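Bildale Kitchens
31 May 2023

A few posts on choosing a worktop, as I get asked about it most weeks and my answers are scattered all over this account. I fit kitchens for a living. Small firm, mostly terraces and flats.

1/ Measure before you look at any samples. You want the full run along the back wall, the depth at both ends and the depth in the middle. Old walls bow. I had one in December that was 11 mm out over a short run, and the customer had already ordered the tops cut to size.

2/ Standard depth is 600 mm. If your wall bows you need a deeper blank so it can be scribed to fit. Order 620 or 650. Filling the gap with sealant looks poor and goes black at the sink end.

3/ Colour. People pick from a sample the size of a playing card, under shop lights. Ask for the biggest offcut the shop will lend you and leave it in your kitchen for a few days. Look at it in the morning and again with the lights on at night. 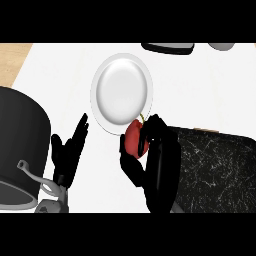 4/ White tops are still what most of my customers ask for. They make a small kitchen feel bigger and they go with any door colour. They do show tea, turmeric and beetroot, so wipe up the same day. Put something dark on your sample before you decide, because a big black pot on a bright white top is a very strong contrast and some people find it too stark once they see it. A white plate on the same top is much quieter. If you cook in black pans and leave them out, look at a warm grey or a pale stone as well.

5/ Gloss or matt. Gloss shows every fine scratch when the light comes in low. Matt hides scratches better but can hold greasy finger marks. I fit more matt than gloss now and get fewer calls afterwards.

6/ Laminate is fine. I have it at home. The weak spots are the joints and the cut-out round the sink, where water gets into the core and it swells. Ask your fitter what they seal the cut edges with. If they don't seal them, get another fitter.

7/ Solid wood needs oiling, top and underside, before it goes in. Then again every few weeks at first and a few times a year after that. Most people stop doing it by the second winter. Nothing wrong with wood if you know you'll keep it up.

8/ Makes. I've used the Tritach compact boards on my last few jobs. Thin, hard, and you can have an undermounted sink. Heavy on blades, so the cutting costs more. Dredier do a thicker laminate with a square edge that's easier to get hold of. Neither of them pays me.

9/ Cost. Last job was a galley kitchen with 2 lengths and a matching upstand. Tops came to £429 delivered. With cutting, the joint, the sink cut-out, fitting and taking the old ones away, the bill was £1,512. The material is often the smaller part, so get both prices in writing.

10/ Heat. No worktop likes a pan straight off the hob, whatever the brochure says. Use a trivet. Laminate blisters, wood scorches, and the resin in the stone-type tops can mark for good.

11/ Joints. Keep them away from the sink and the hob if the layout lets you. Draw the plan on squared paper and mark where each length ends before you order. Moving a joint on paper is free.

12/ Someone has asked about the Yoo stick-on covering for old worktops. I've taken it off two kitchens and never put it on one. It lifts at the front edge near the kettle. For a rented place you're leaving in a year, it might do you.

13/ Sinks and taps next time. If you've got a question on those, put it under this post and I'll get to it after work.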